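Murnton clothing exchange moves to bigger hall and opens in the evening

By Haziq Gunawan

The clothing exchange in Murnton will move to the old post office hall on Stoica Street in October. The new place has more space than the present room above the library, and for the first time the exchange will also be open after working hours, until 9 p.m.

The town council approved the move at its last meeting. The exchange will pay a rent of 100 a month for the hall, the same amount that it pays now for the smaller room. The council will also pay for new lamps near the back entrance, where many visitors complained that it was too dark in winter.

The idea of the exchange is simple. A person brings clean clothes that he or she does not wear anymore, and receives one paper ticket for each piece. With the tickets the person can take other clothes. No money is used, except for a small fee for people who come without anything to bring. Children's clothes are always free, with or without a ticket.

During the past year 723 households in Murnton and the villages near it used the exchange at least one time. This is the highest number in the nine years that it exists. Many of these families live in Fliratcombe, on the other side of the river, and they asked for later hours because the last bus that fits with the present closing time leaves in the middle of the afternoon.

"I came two times and the door was already closed," said a mother of three children from Fliratcombe, who was waiting outside with two full bags. "Now I can come after work. It is a big difference for us."

The bus company Flurkden confirmed that line 13 will stop in front of the new hall. The stop is now in use only on market mornings, but from October it will be used during the whole day. The timetable will hang inside the hall, beside the entrance, and also at the library.

Not everybody is happy with the change. Some older visitors said that they like the room above the library, where they can read the newspaper first and then look at the clothes. The new hall is a ten-minute walk from the center, and the street goes uphill. The exchange answered that it will keep one rack in the library for small things such as scarves, gloves and hats. If the rack is used well, it will stay there after the winter too.

The shop owners on Stoica Street are mostly positive. The owner of the bakery at the corner said that the street became very quiet after the post office closed, and she hopes to sell more coffee in the evening. She plans to stay open one hour longer in the first month and will then decide if it is worth it. The shoe repair shop next to her will not change its hours, but it will accept shoes for the exchange when the hall is closed.

The hall itself needs some work before the opening. The old counters are still standing there, and two of them will be used for receiving the clothes. The others will be taken out. The walls will be painted, and the small office at the back will become a fitting room with a curtain and a mirror. At present the visitors have no place to try anything on, and a good part of the clothes that come back to the exchange come back only because the size was wrong.

There will be a sewing table as well. Visitors can use it to close a small hole or to change a button before they take a piece home. Needles and thread will be there, but people who want to repair something in a special color should bring their own thread.

The exchange asks everybody to look at the clothes carefully before bringing them. Winter coats, sweaters and rain jackets are needed most at this time of the year. Simple T-shirts are also welcome in every size, and plain colors such as gray, black and dark blue are usually the first to go.

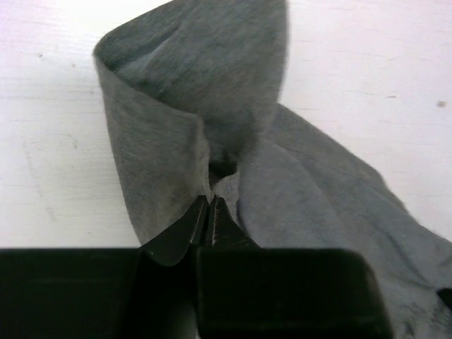 What you can bring

Clothes for adults and children, washed and dry. Shoes in pairs, tied together with a string or with their laces. Bed sheets and towels, if they have no holes. Belts, bags and school backpacks with a zipper that still closes.

What is not accepted

Underwear, pillows, carpets and ski boots. Clothes with oil or paint on them also cannot be taken. They can go in the green container behind the sports field, where they are collected for cleaning rags.

Tickets and moving days

Tickets from the library room will stay valid in the new hall. People who lost their tickets can ask at the counter, where the names are written in a book.

The room above the library will close at noon on the last day of this month, and nothing can be left in front of the door after that time. In the days between the closing and the opening, bags can be brought to the side entrance of the new hall between 4 p.m. and 6 p.m. Please write "adults" or "children" on each bag.

People with a car or a trailer who want to help with carrying the racks can leave their name and telephone number at the library desk.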